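Teleoperation Gallery — Tabletop Tasks, Two Arms

Noltham Workshop, bench series
Posted 2024-02-29

The bench series covers short manipulation tasks shown to a pair of arms by remote control. An operator drives both arms through every demonstration, and joint positions, gripper openings and video are logged together. The set now holds 534 demonstrations, all taken on the same kind of wood-topped table. Objects are kept small and light. Dishes are shallow, so that the fingers can come in low without striking the rim.

Sessions are run with the Prider control software. Logs are trimmed at both ends and stored by task name. A demonstration with a dropped object is kept if the operator recovers it, and tagged accordingly.

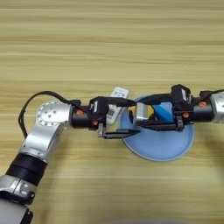
Does the operator need to move both arms at the same time?

Only when the task calls for it. In many tasks one arm holds still while the other works, and the holding arm is still logged in full. A motionless arm is part of the demonstration, and a policy trained without it tends to drift.

Plate task, two grippers over the light-blue plate. The fingers on the right-hand arm reach across it, with a bright blue object between them and a bit of yellow showing farther left.

Notes on the series

Operators practice for 4 sessions before their logs are accepted. Most of that time goes to wrist orientation, which is harder to judge through a video feed than position is. Approach speed comes second. New operators close the gripper early and push the object away from the fingers.

Hand guiding was tried in August on a subset of tasks. It gave smoother paths on single-arm work, but the operator's hands blocked the overhead view in too many logs. Remote control was kept for everything with two arms.

There are 13 tasks in the current list. Omemer handles labeling, with start, contact and release marked for each arm separately. Hattori hosts the files. The next release is planned at some 2,000 demonstrations, with the same log format and the same task names. Older logs will not be renumbered.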